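3.2 Table layouts and the toy kitchen set

The sorting task was set up on the white table in all sessions. We wanted things that people would know at a glance and would have an opinion about, so toy crockery and toy fruit: a fruit belongs in a bowl or on a plate, a mug belongs with other mugs, and so on. Real crockery was tried in the pilot at Drosberg. Too heavy, too slow to reset, one chipped plate. Dropped after that.

Colours kept pale for the dishes (sage green, lavender, light blue) and strong for the fruit. The list was drawn up at Ollach and not changed later, apart from the strawberry, which went missing in July and was replaced with one from the spare set. Raters were not told.

Each layout was put out by hand from a written card. The card says which items are in play and which item, if any, starts inside another. It does not give exact positions. We did consider a printed grid under the items but the pilot raters kept lining things up with the lines, so no grid. Small differences in spacing between layouts with the same card are therfore expected and are treated as noise in Section 4.

Layouts fall in 2 groups. Open layouts have items from the kitchen set only, spread out, with clear table between most of them. Crowded layouts bring in at least one large item from outside the kitchen set, so that the free area shrinks and the small items end up close to it. Fig. 7 has one of each.

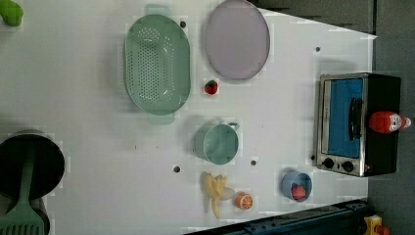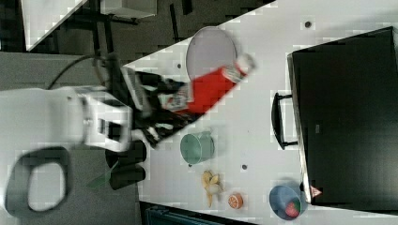
Fig. 7. Open layout with the sage green colander (first) and crowded layout with the large black case and red bottle (second). The peeled banana and the cut orange are side by side in both.

Banana and orange were kept as a pair on purpose. Wiegand layouts (the older series, see 2.4) always had them apart, and raters there tended to name them first simply as they were the brightest things out. As a pair they get named together and we can score them as one group. The blue container was used as the holder for a red fruit, again so that at least one item is already "put away" at the start. What raters do with that one is telling: some leave it, some take it out and begin from nothing.

Large items were harder to choose. Needed to be flat enough to not hide the dishes, dark enough to read as a different sort of thing. The case was the best of those tried.

Total of 22 layouts, rated on the Drodura sheet (500 sheets returned and usable). Raters wrote where they would put each thing, in any order, no time limit. Sheets with only a drawing were left out, as were sheets were fewer than half the items were mentioned. Order of mention was coded separately from placement, see next section.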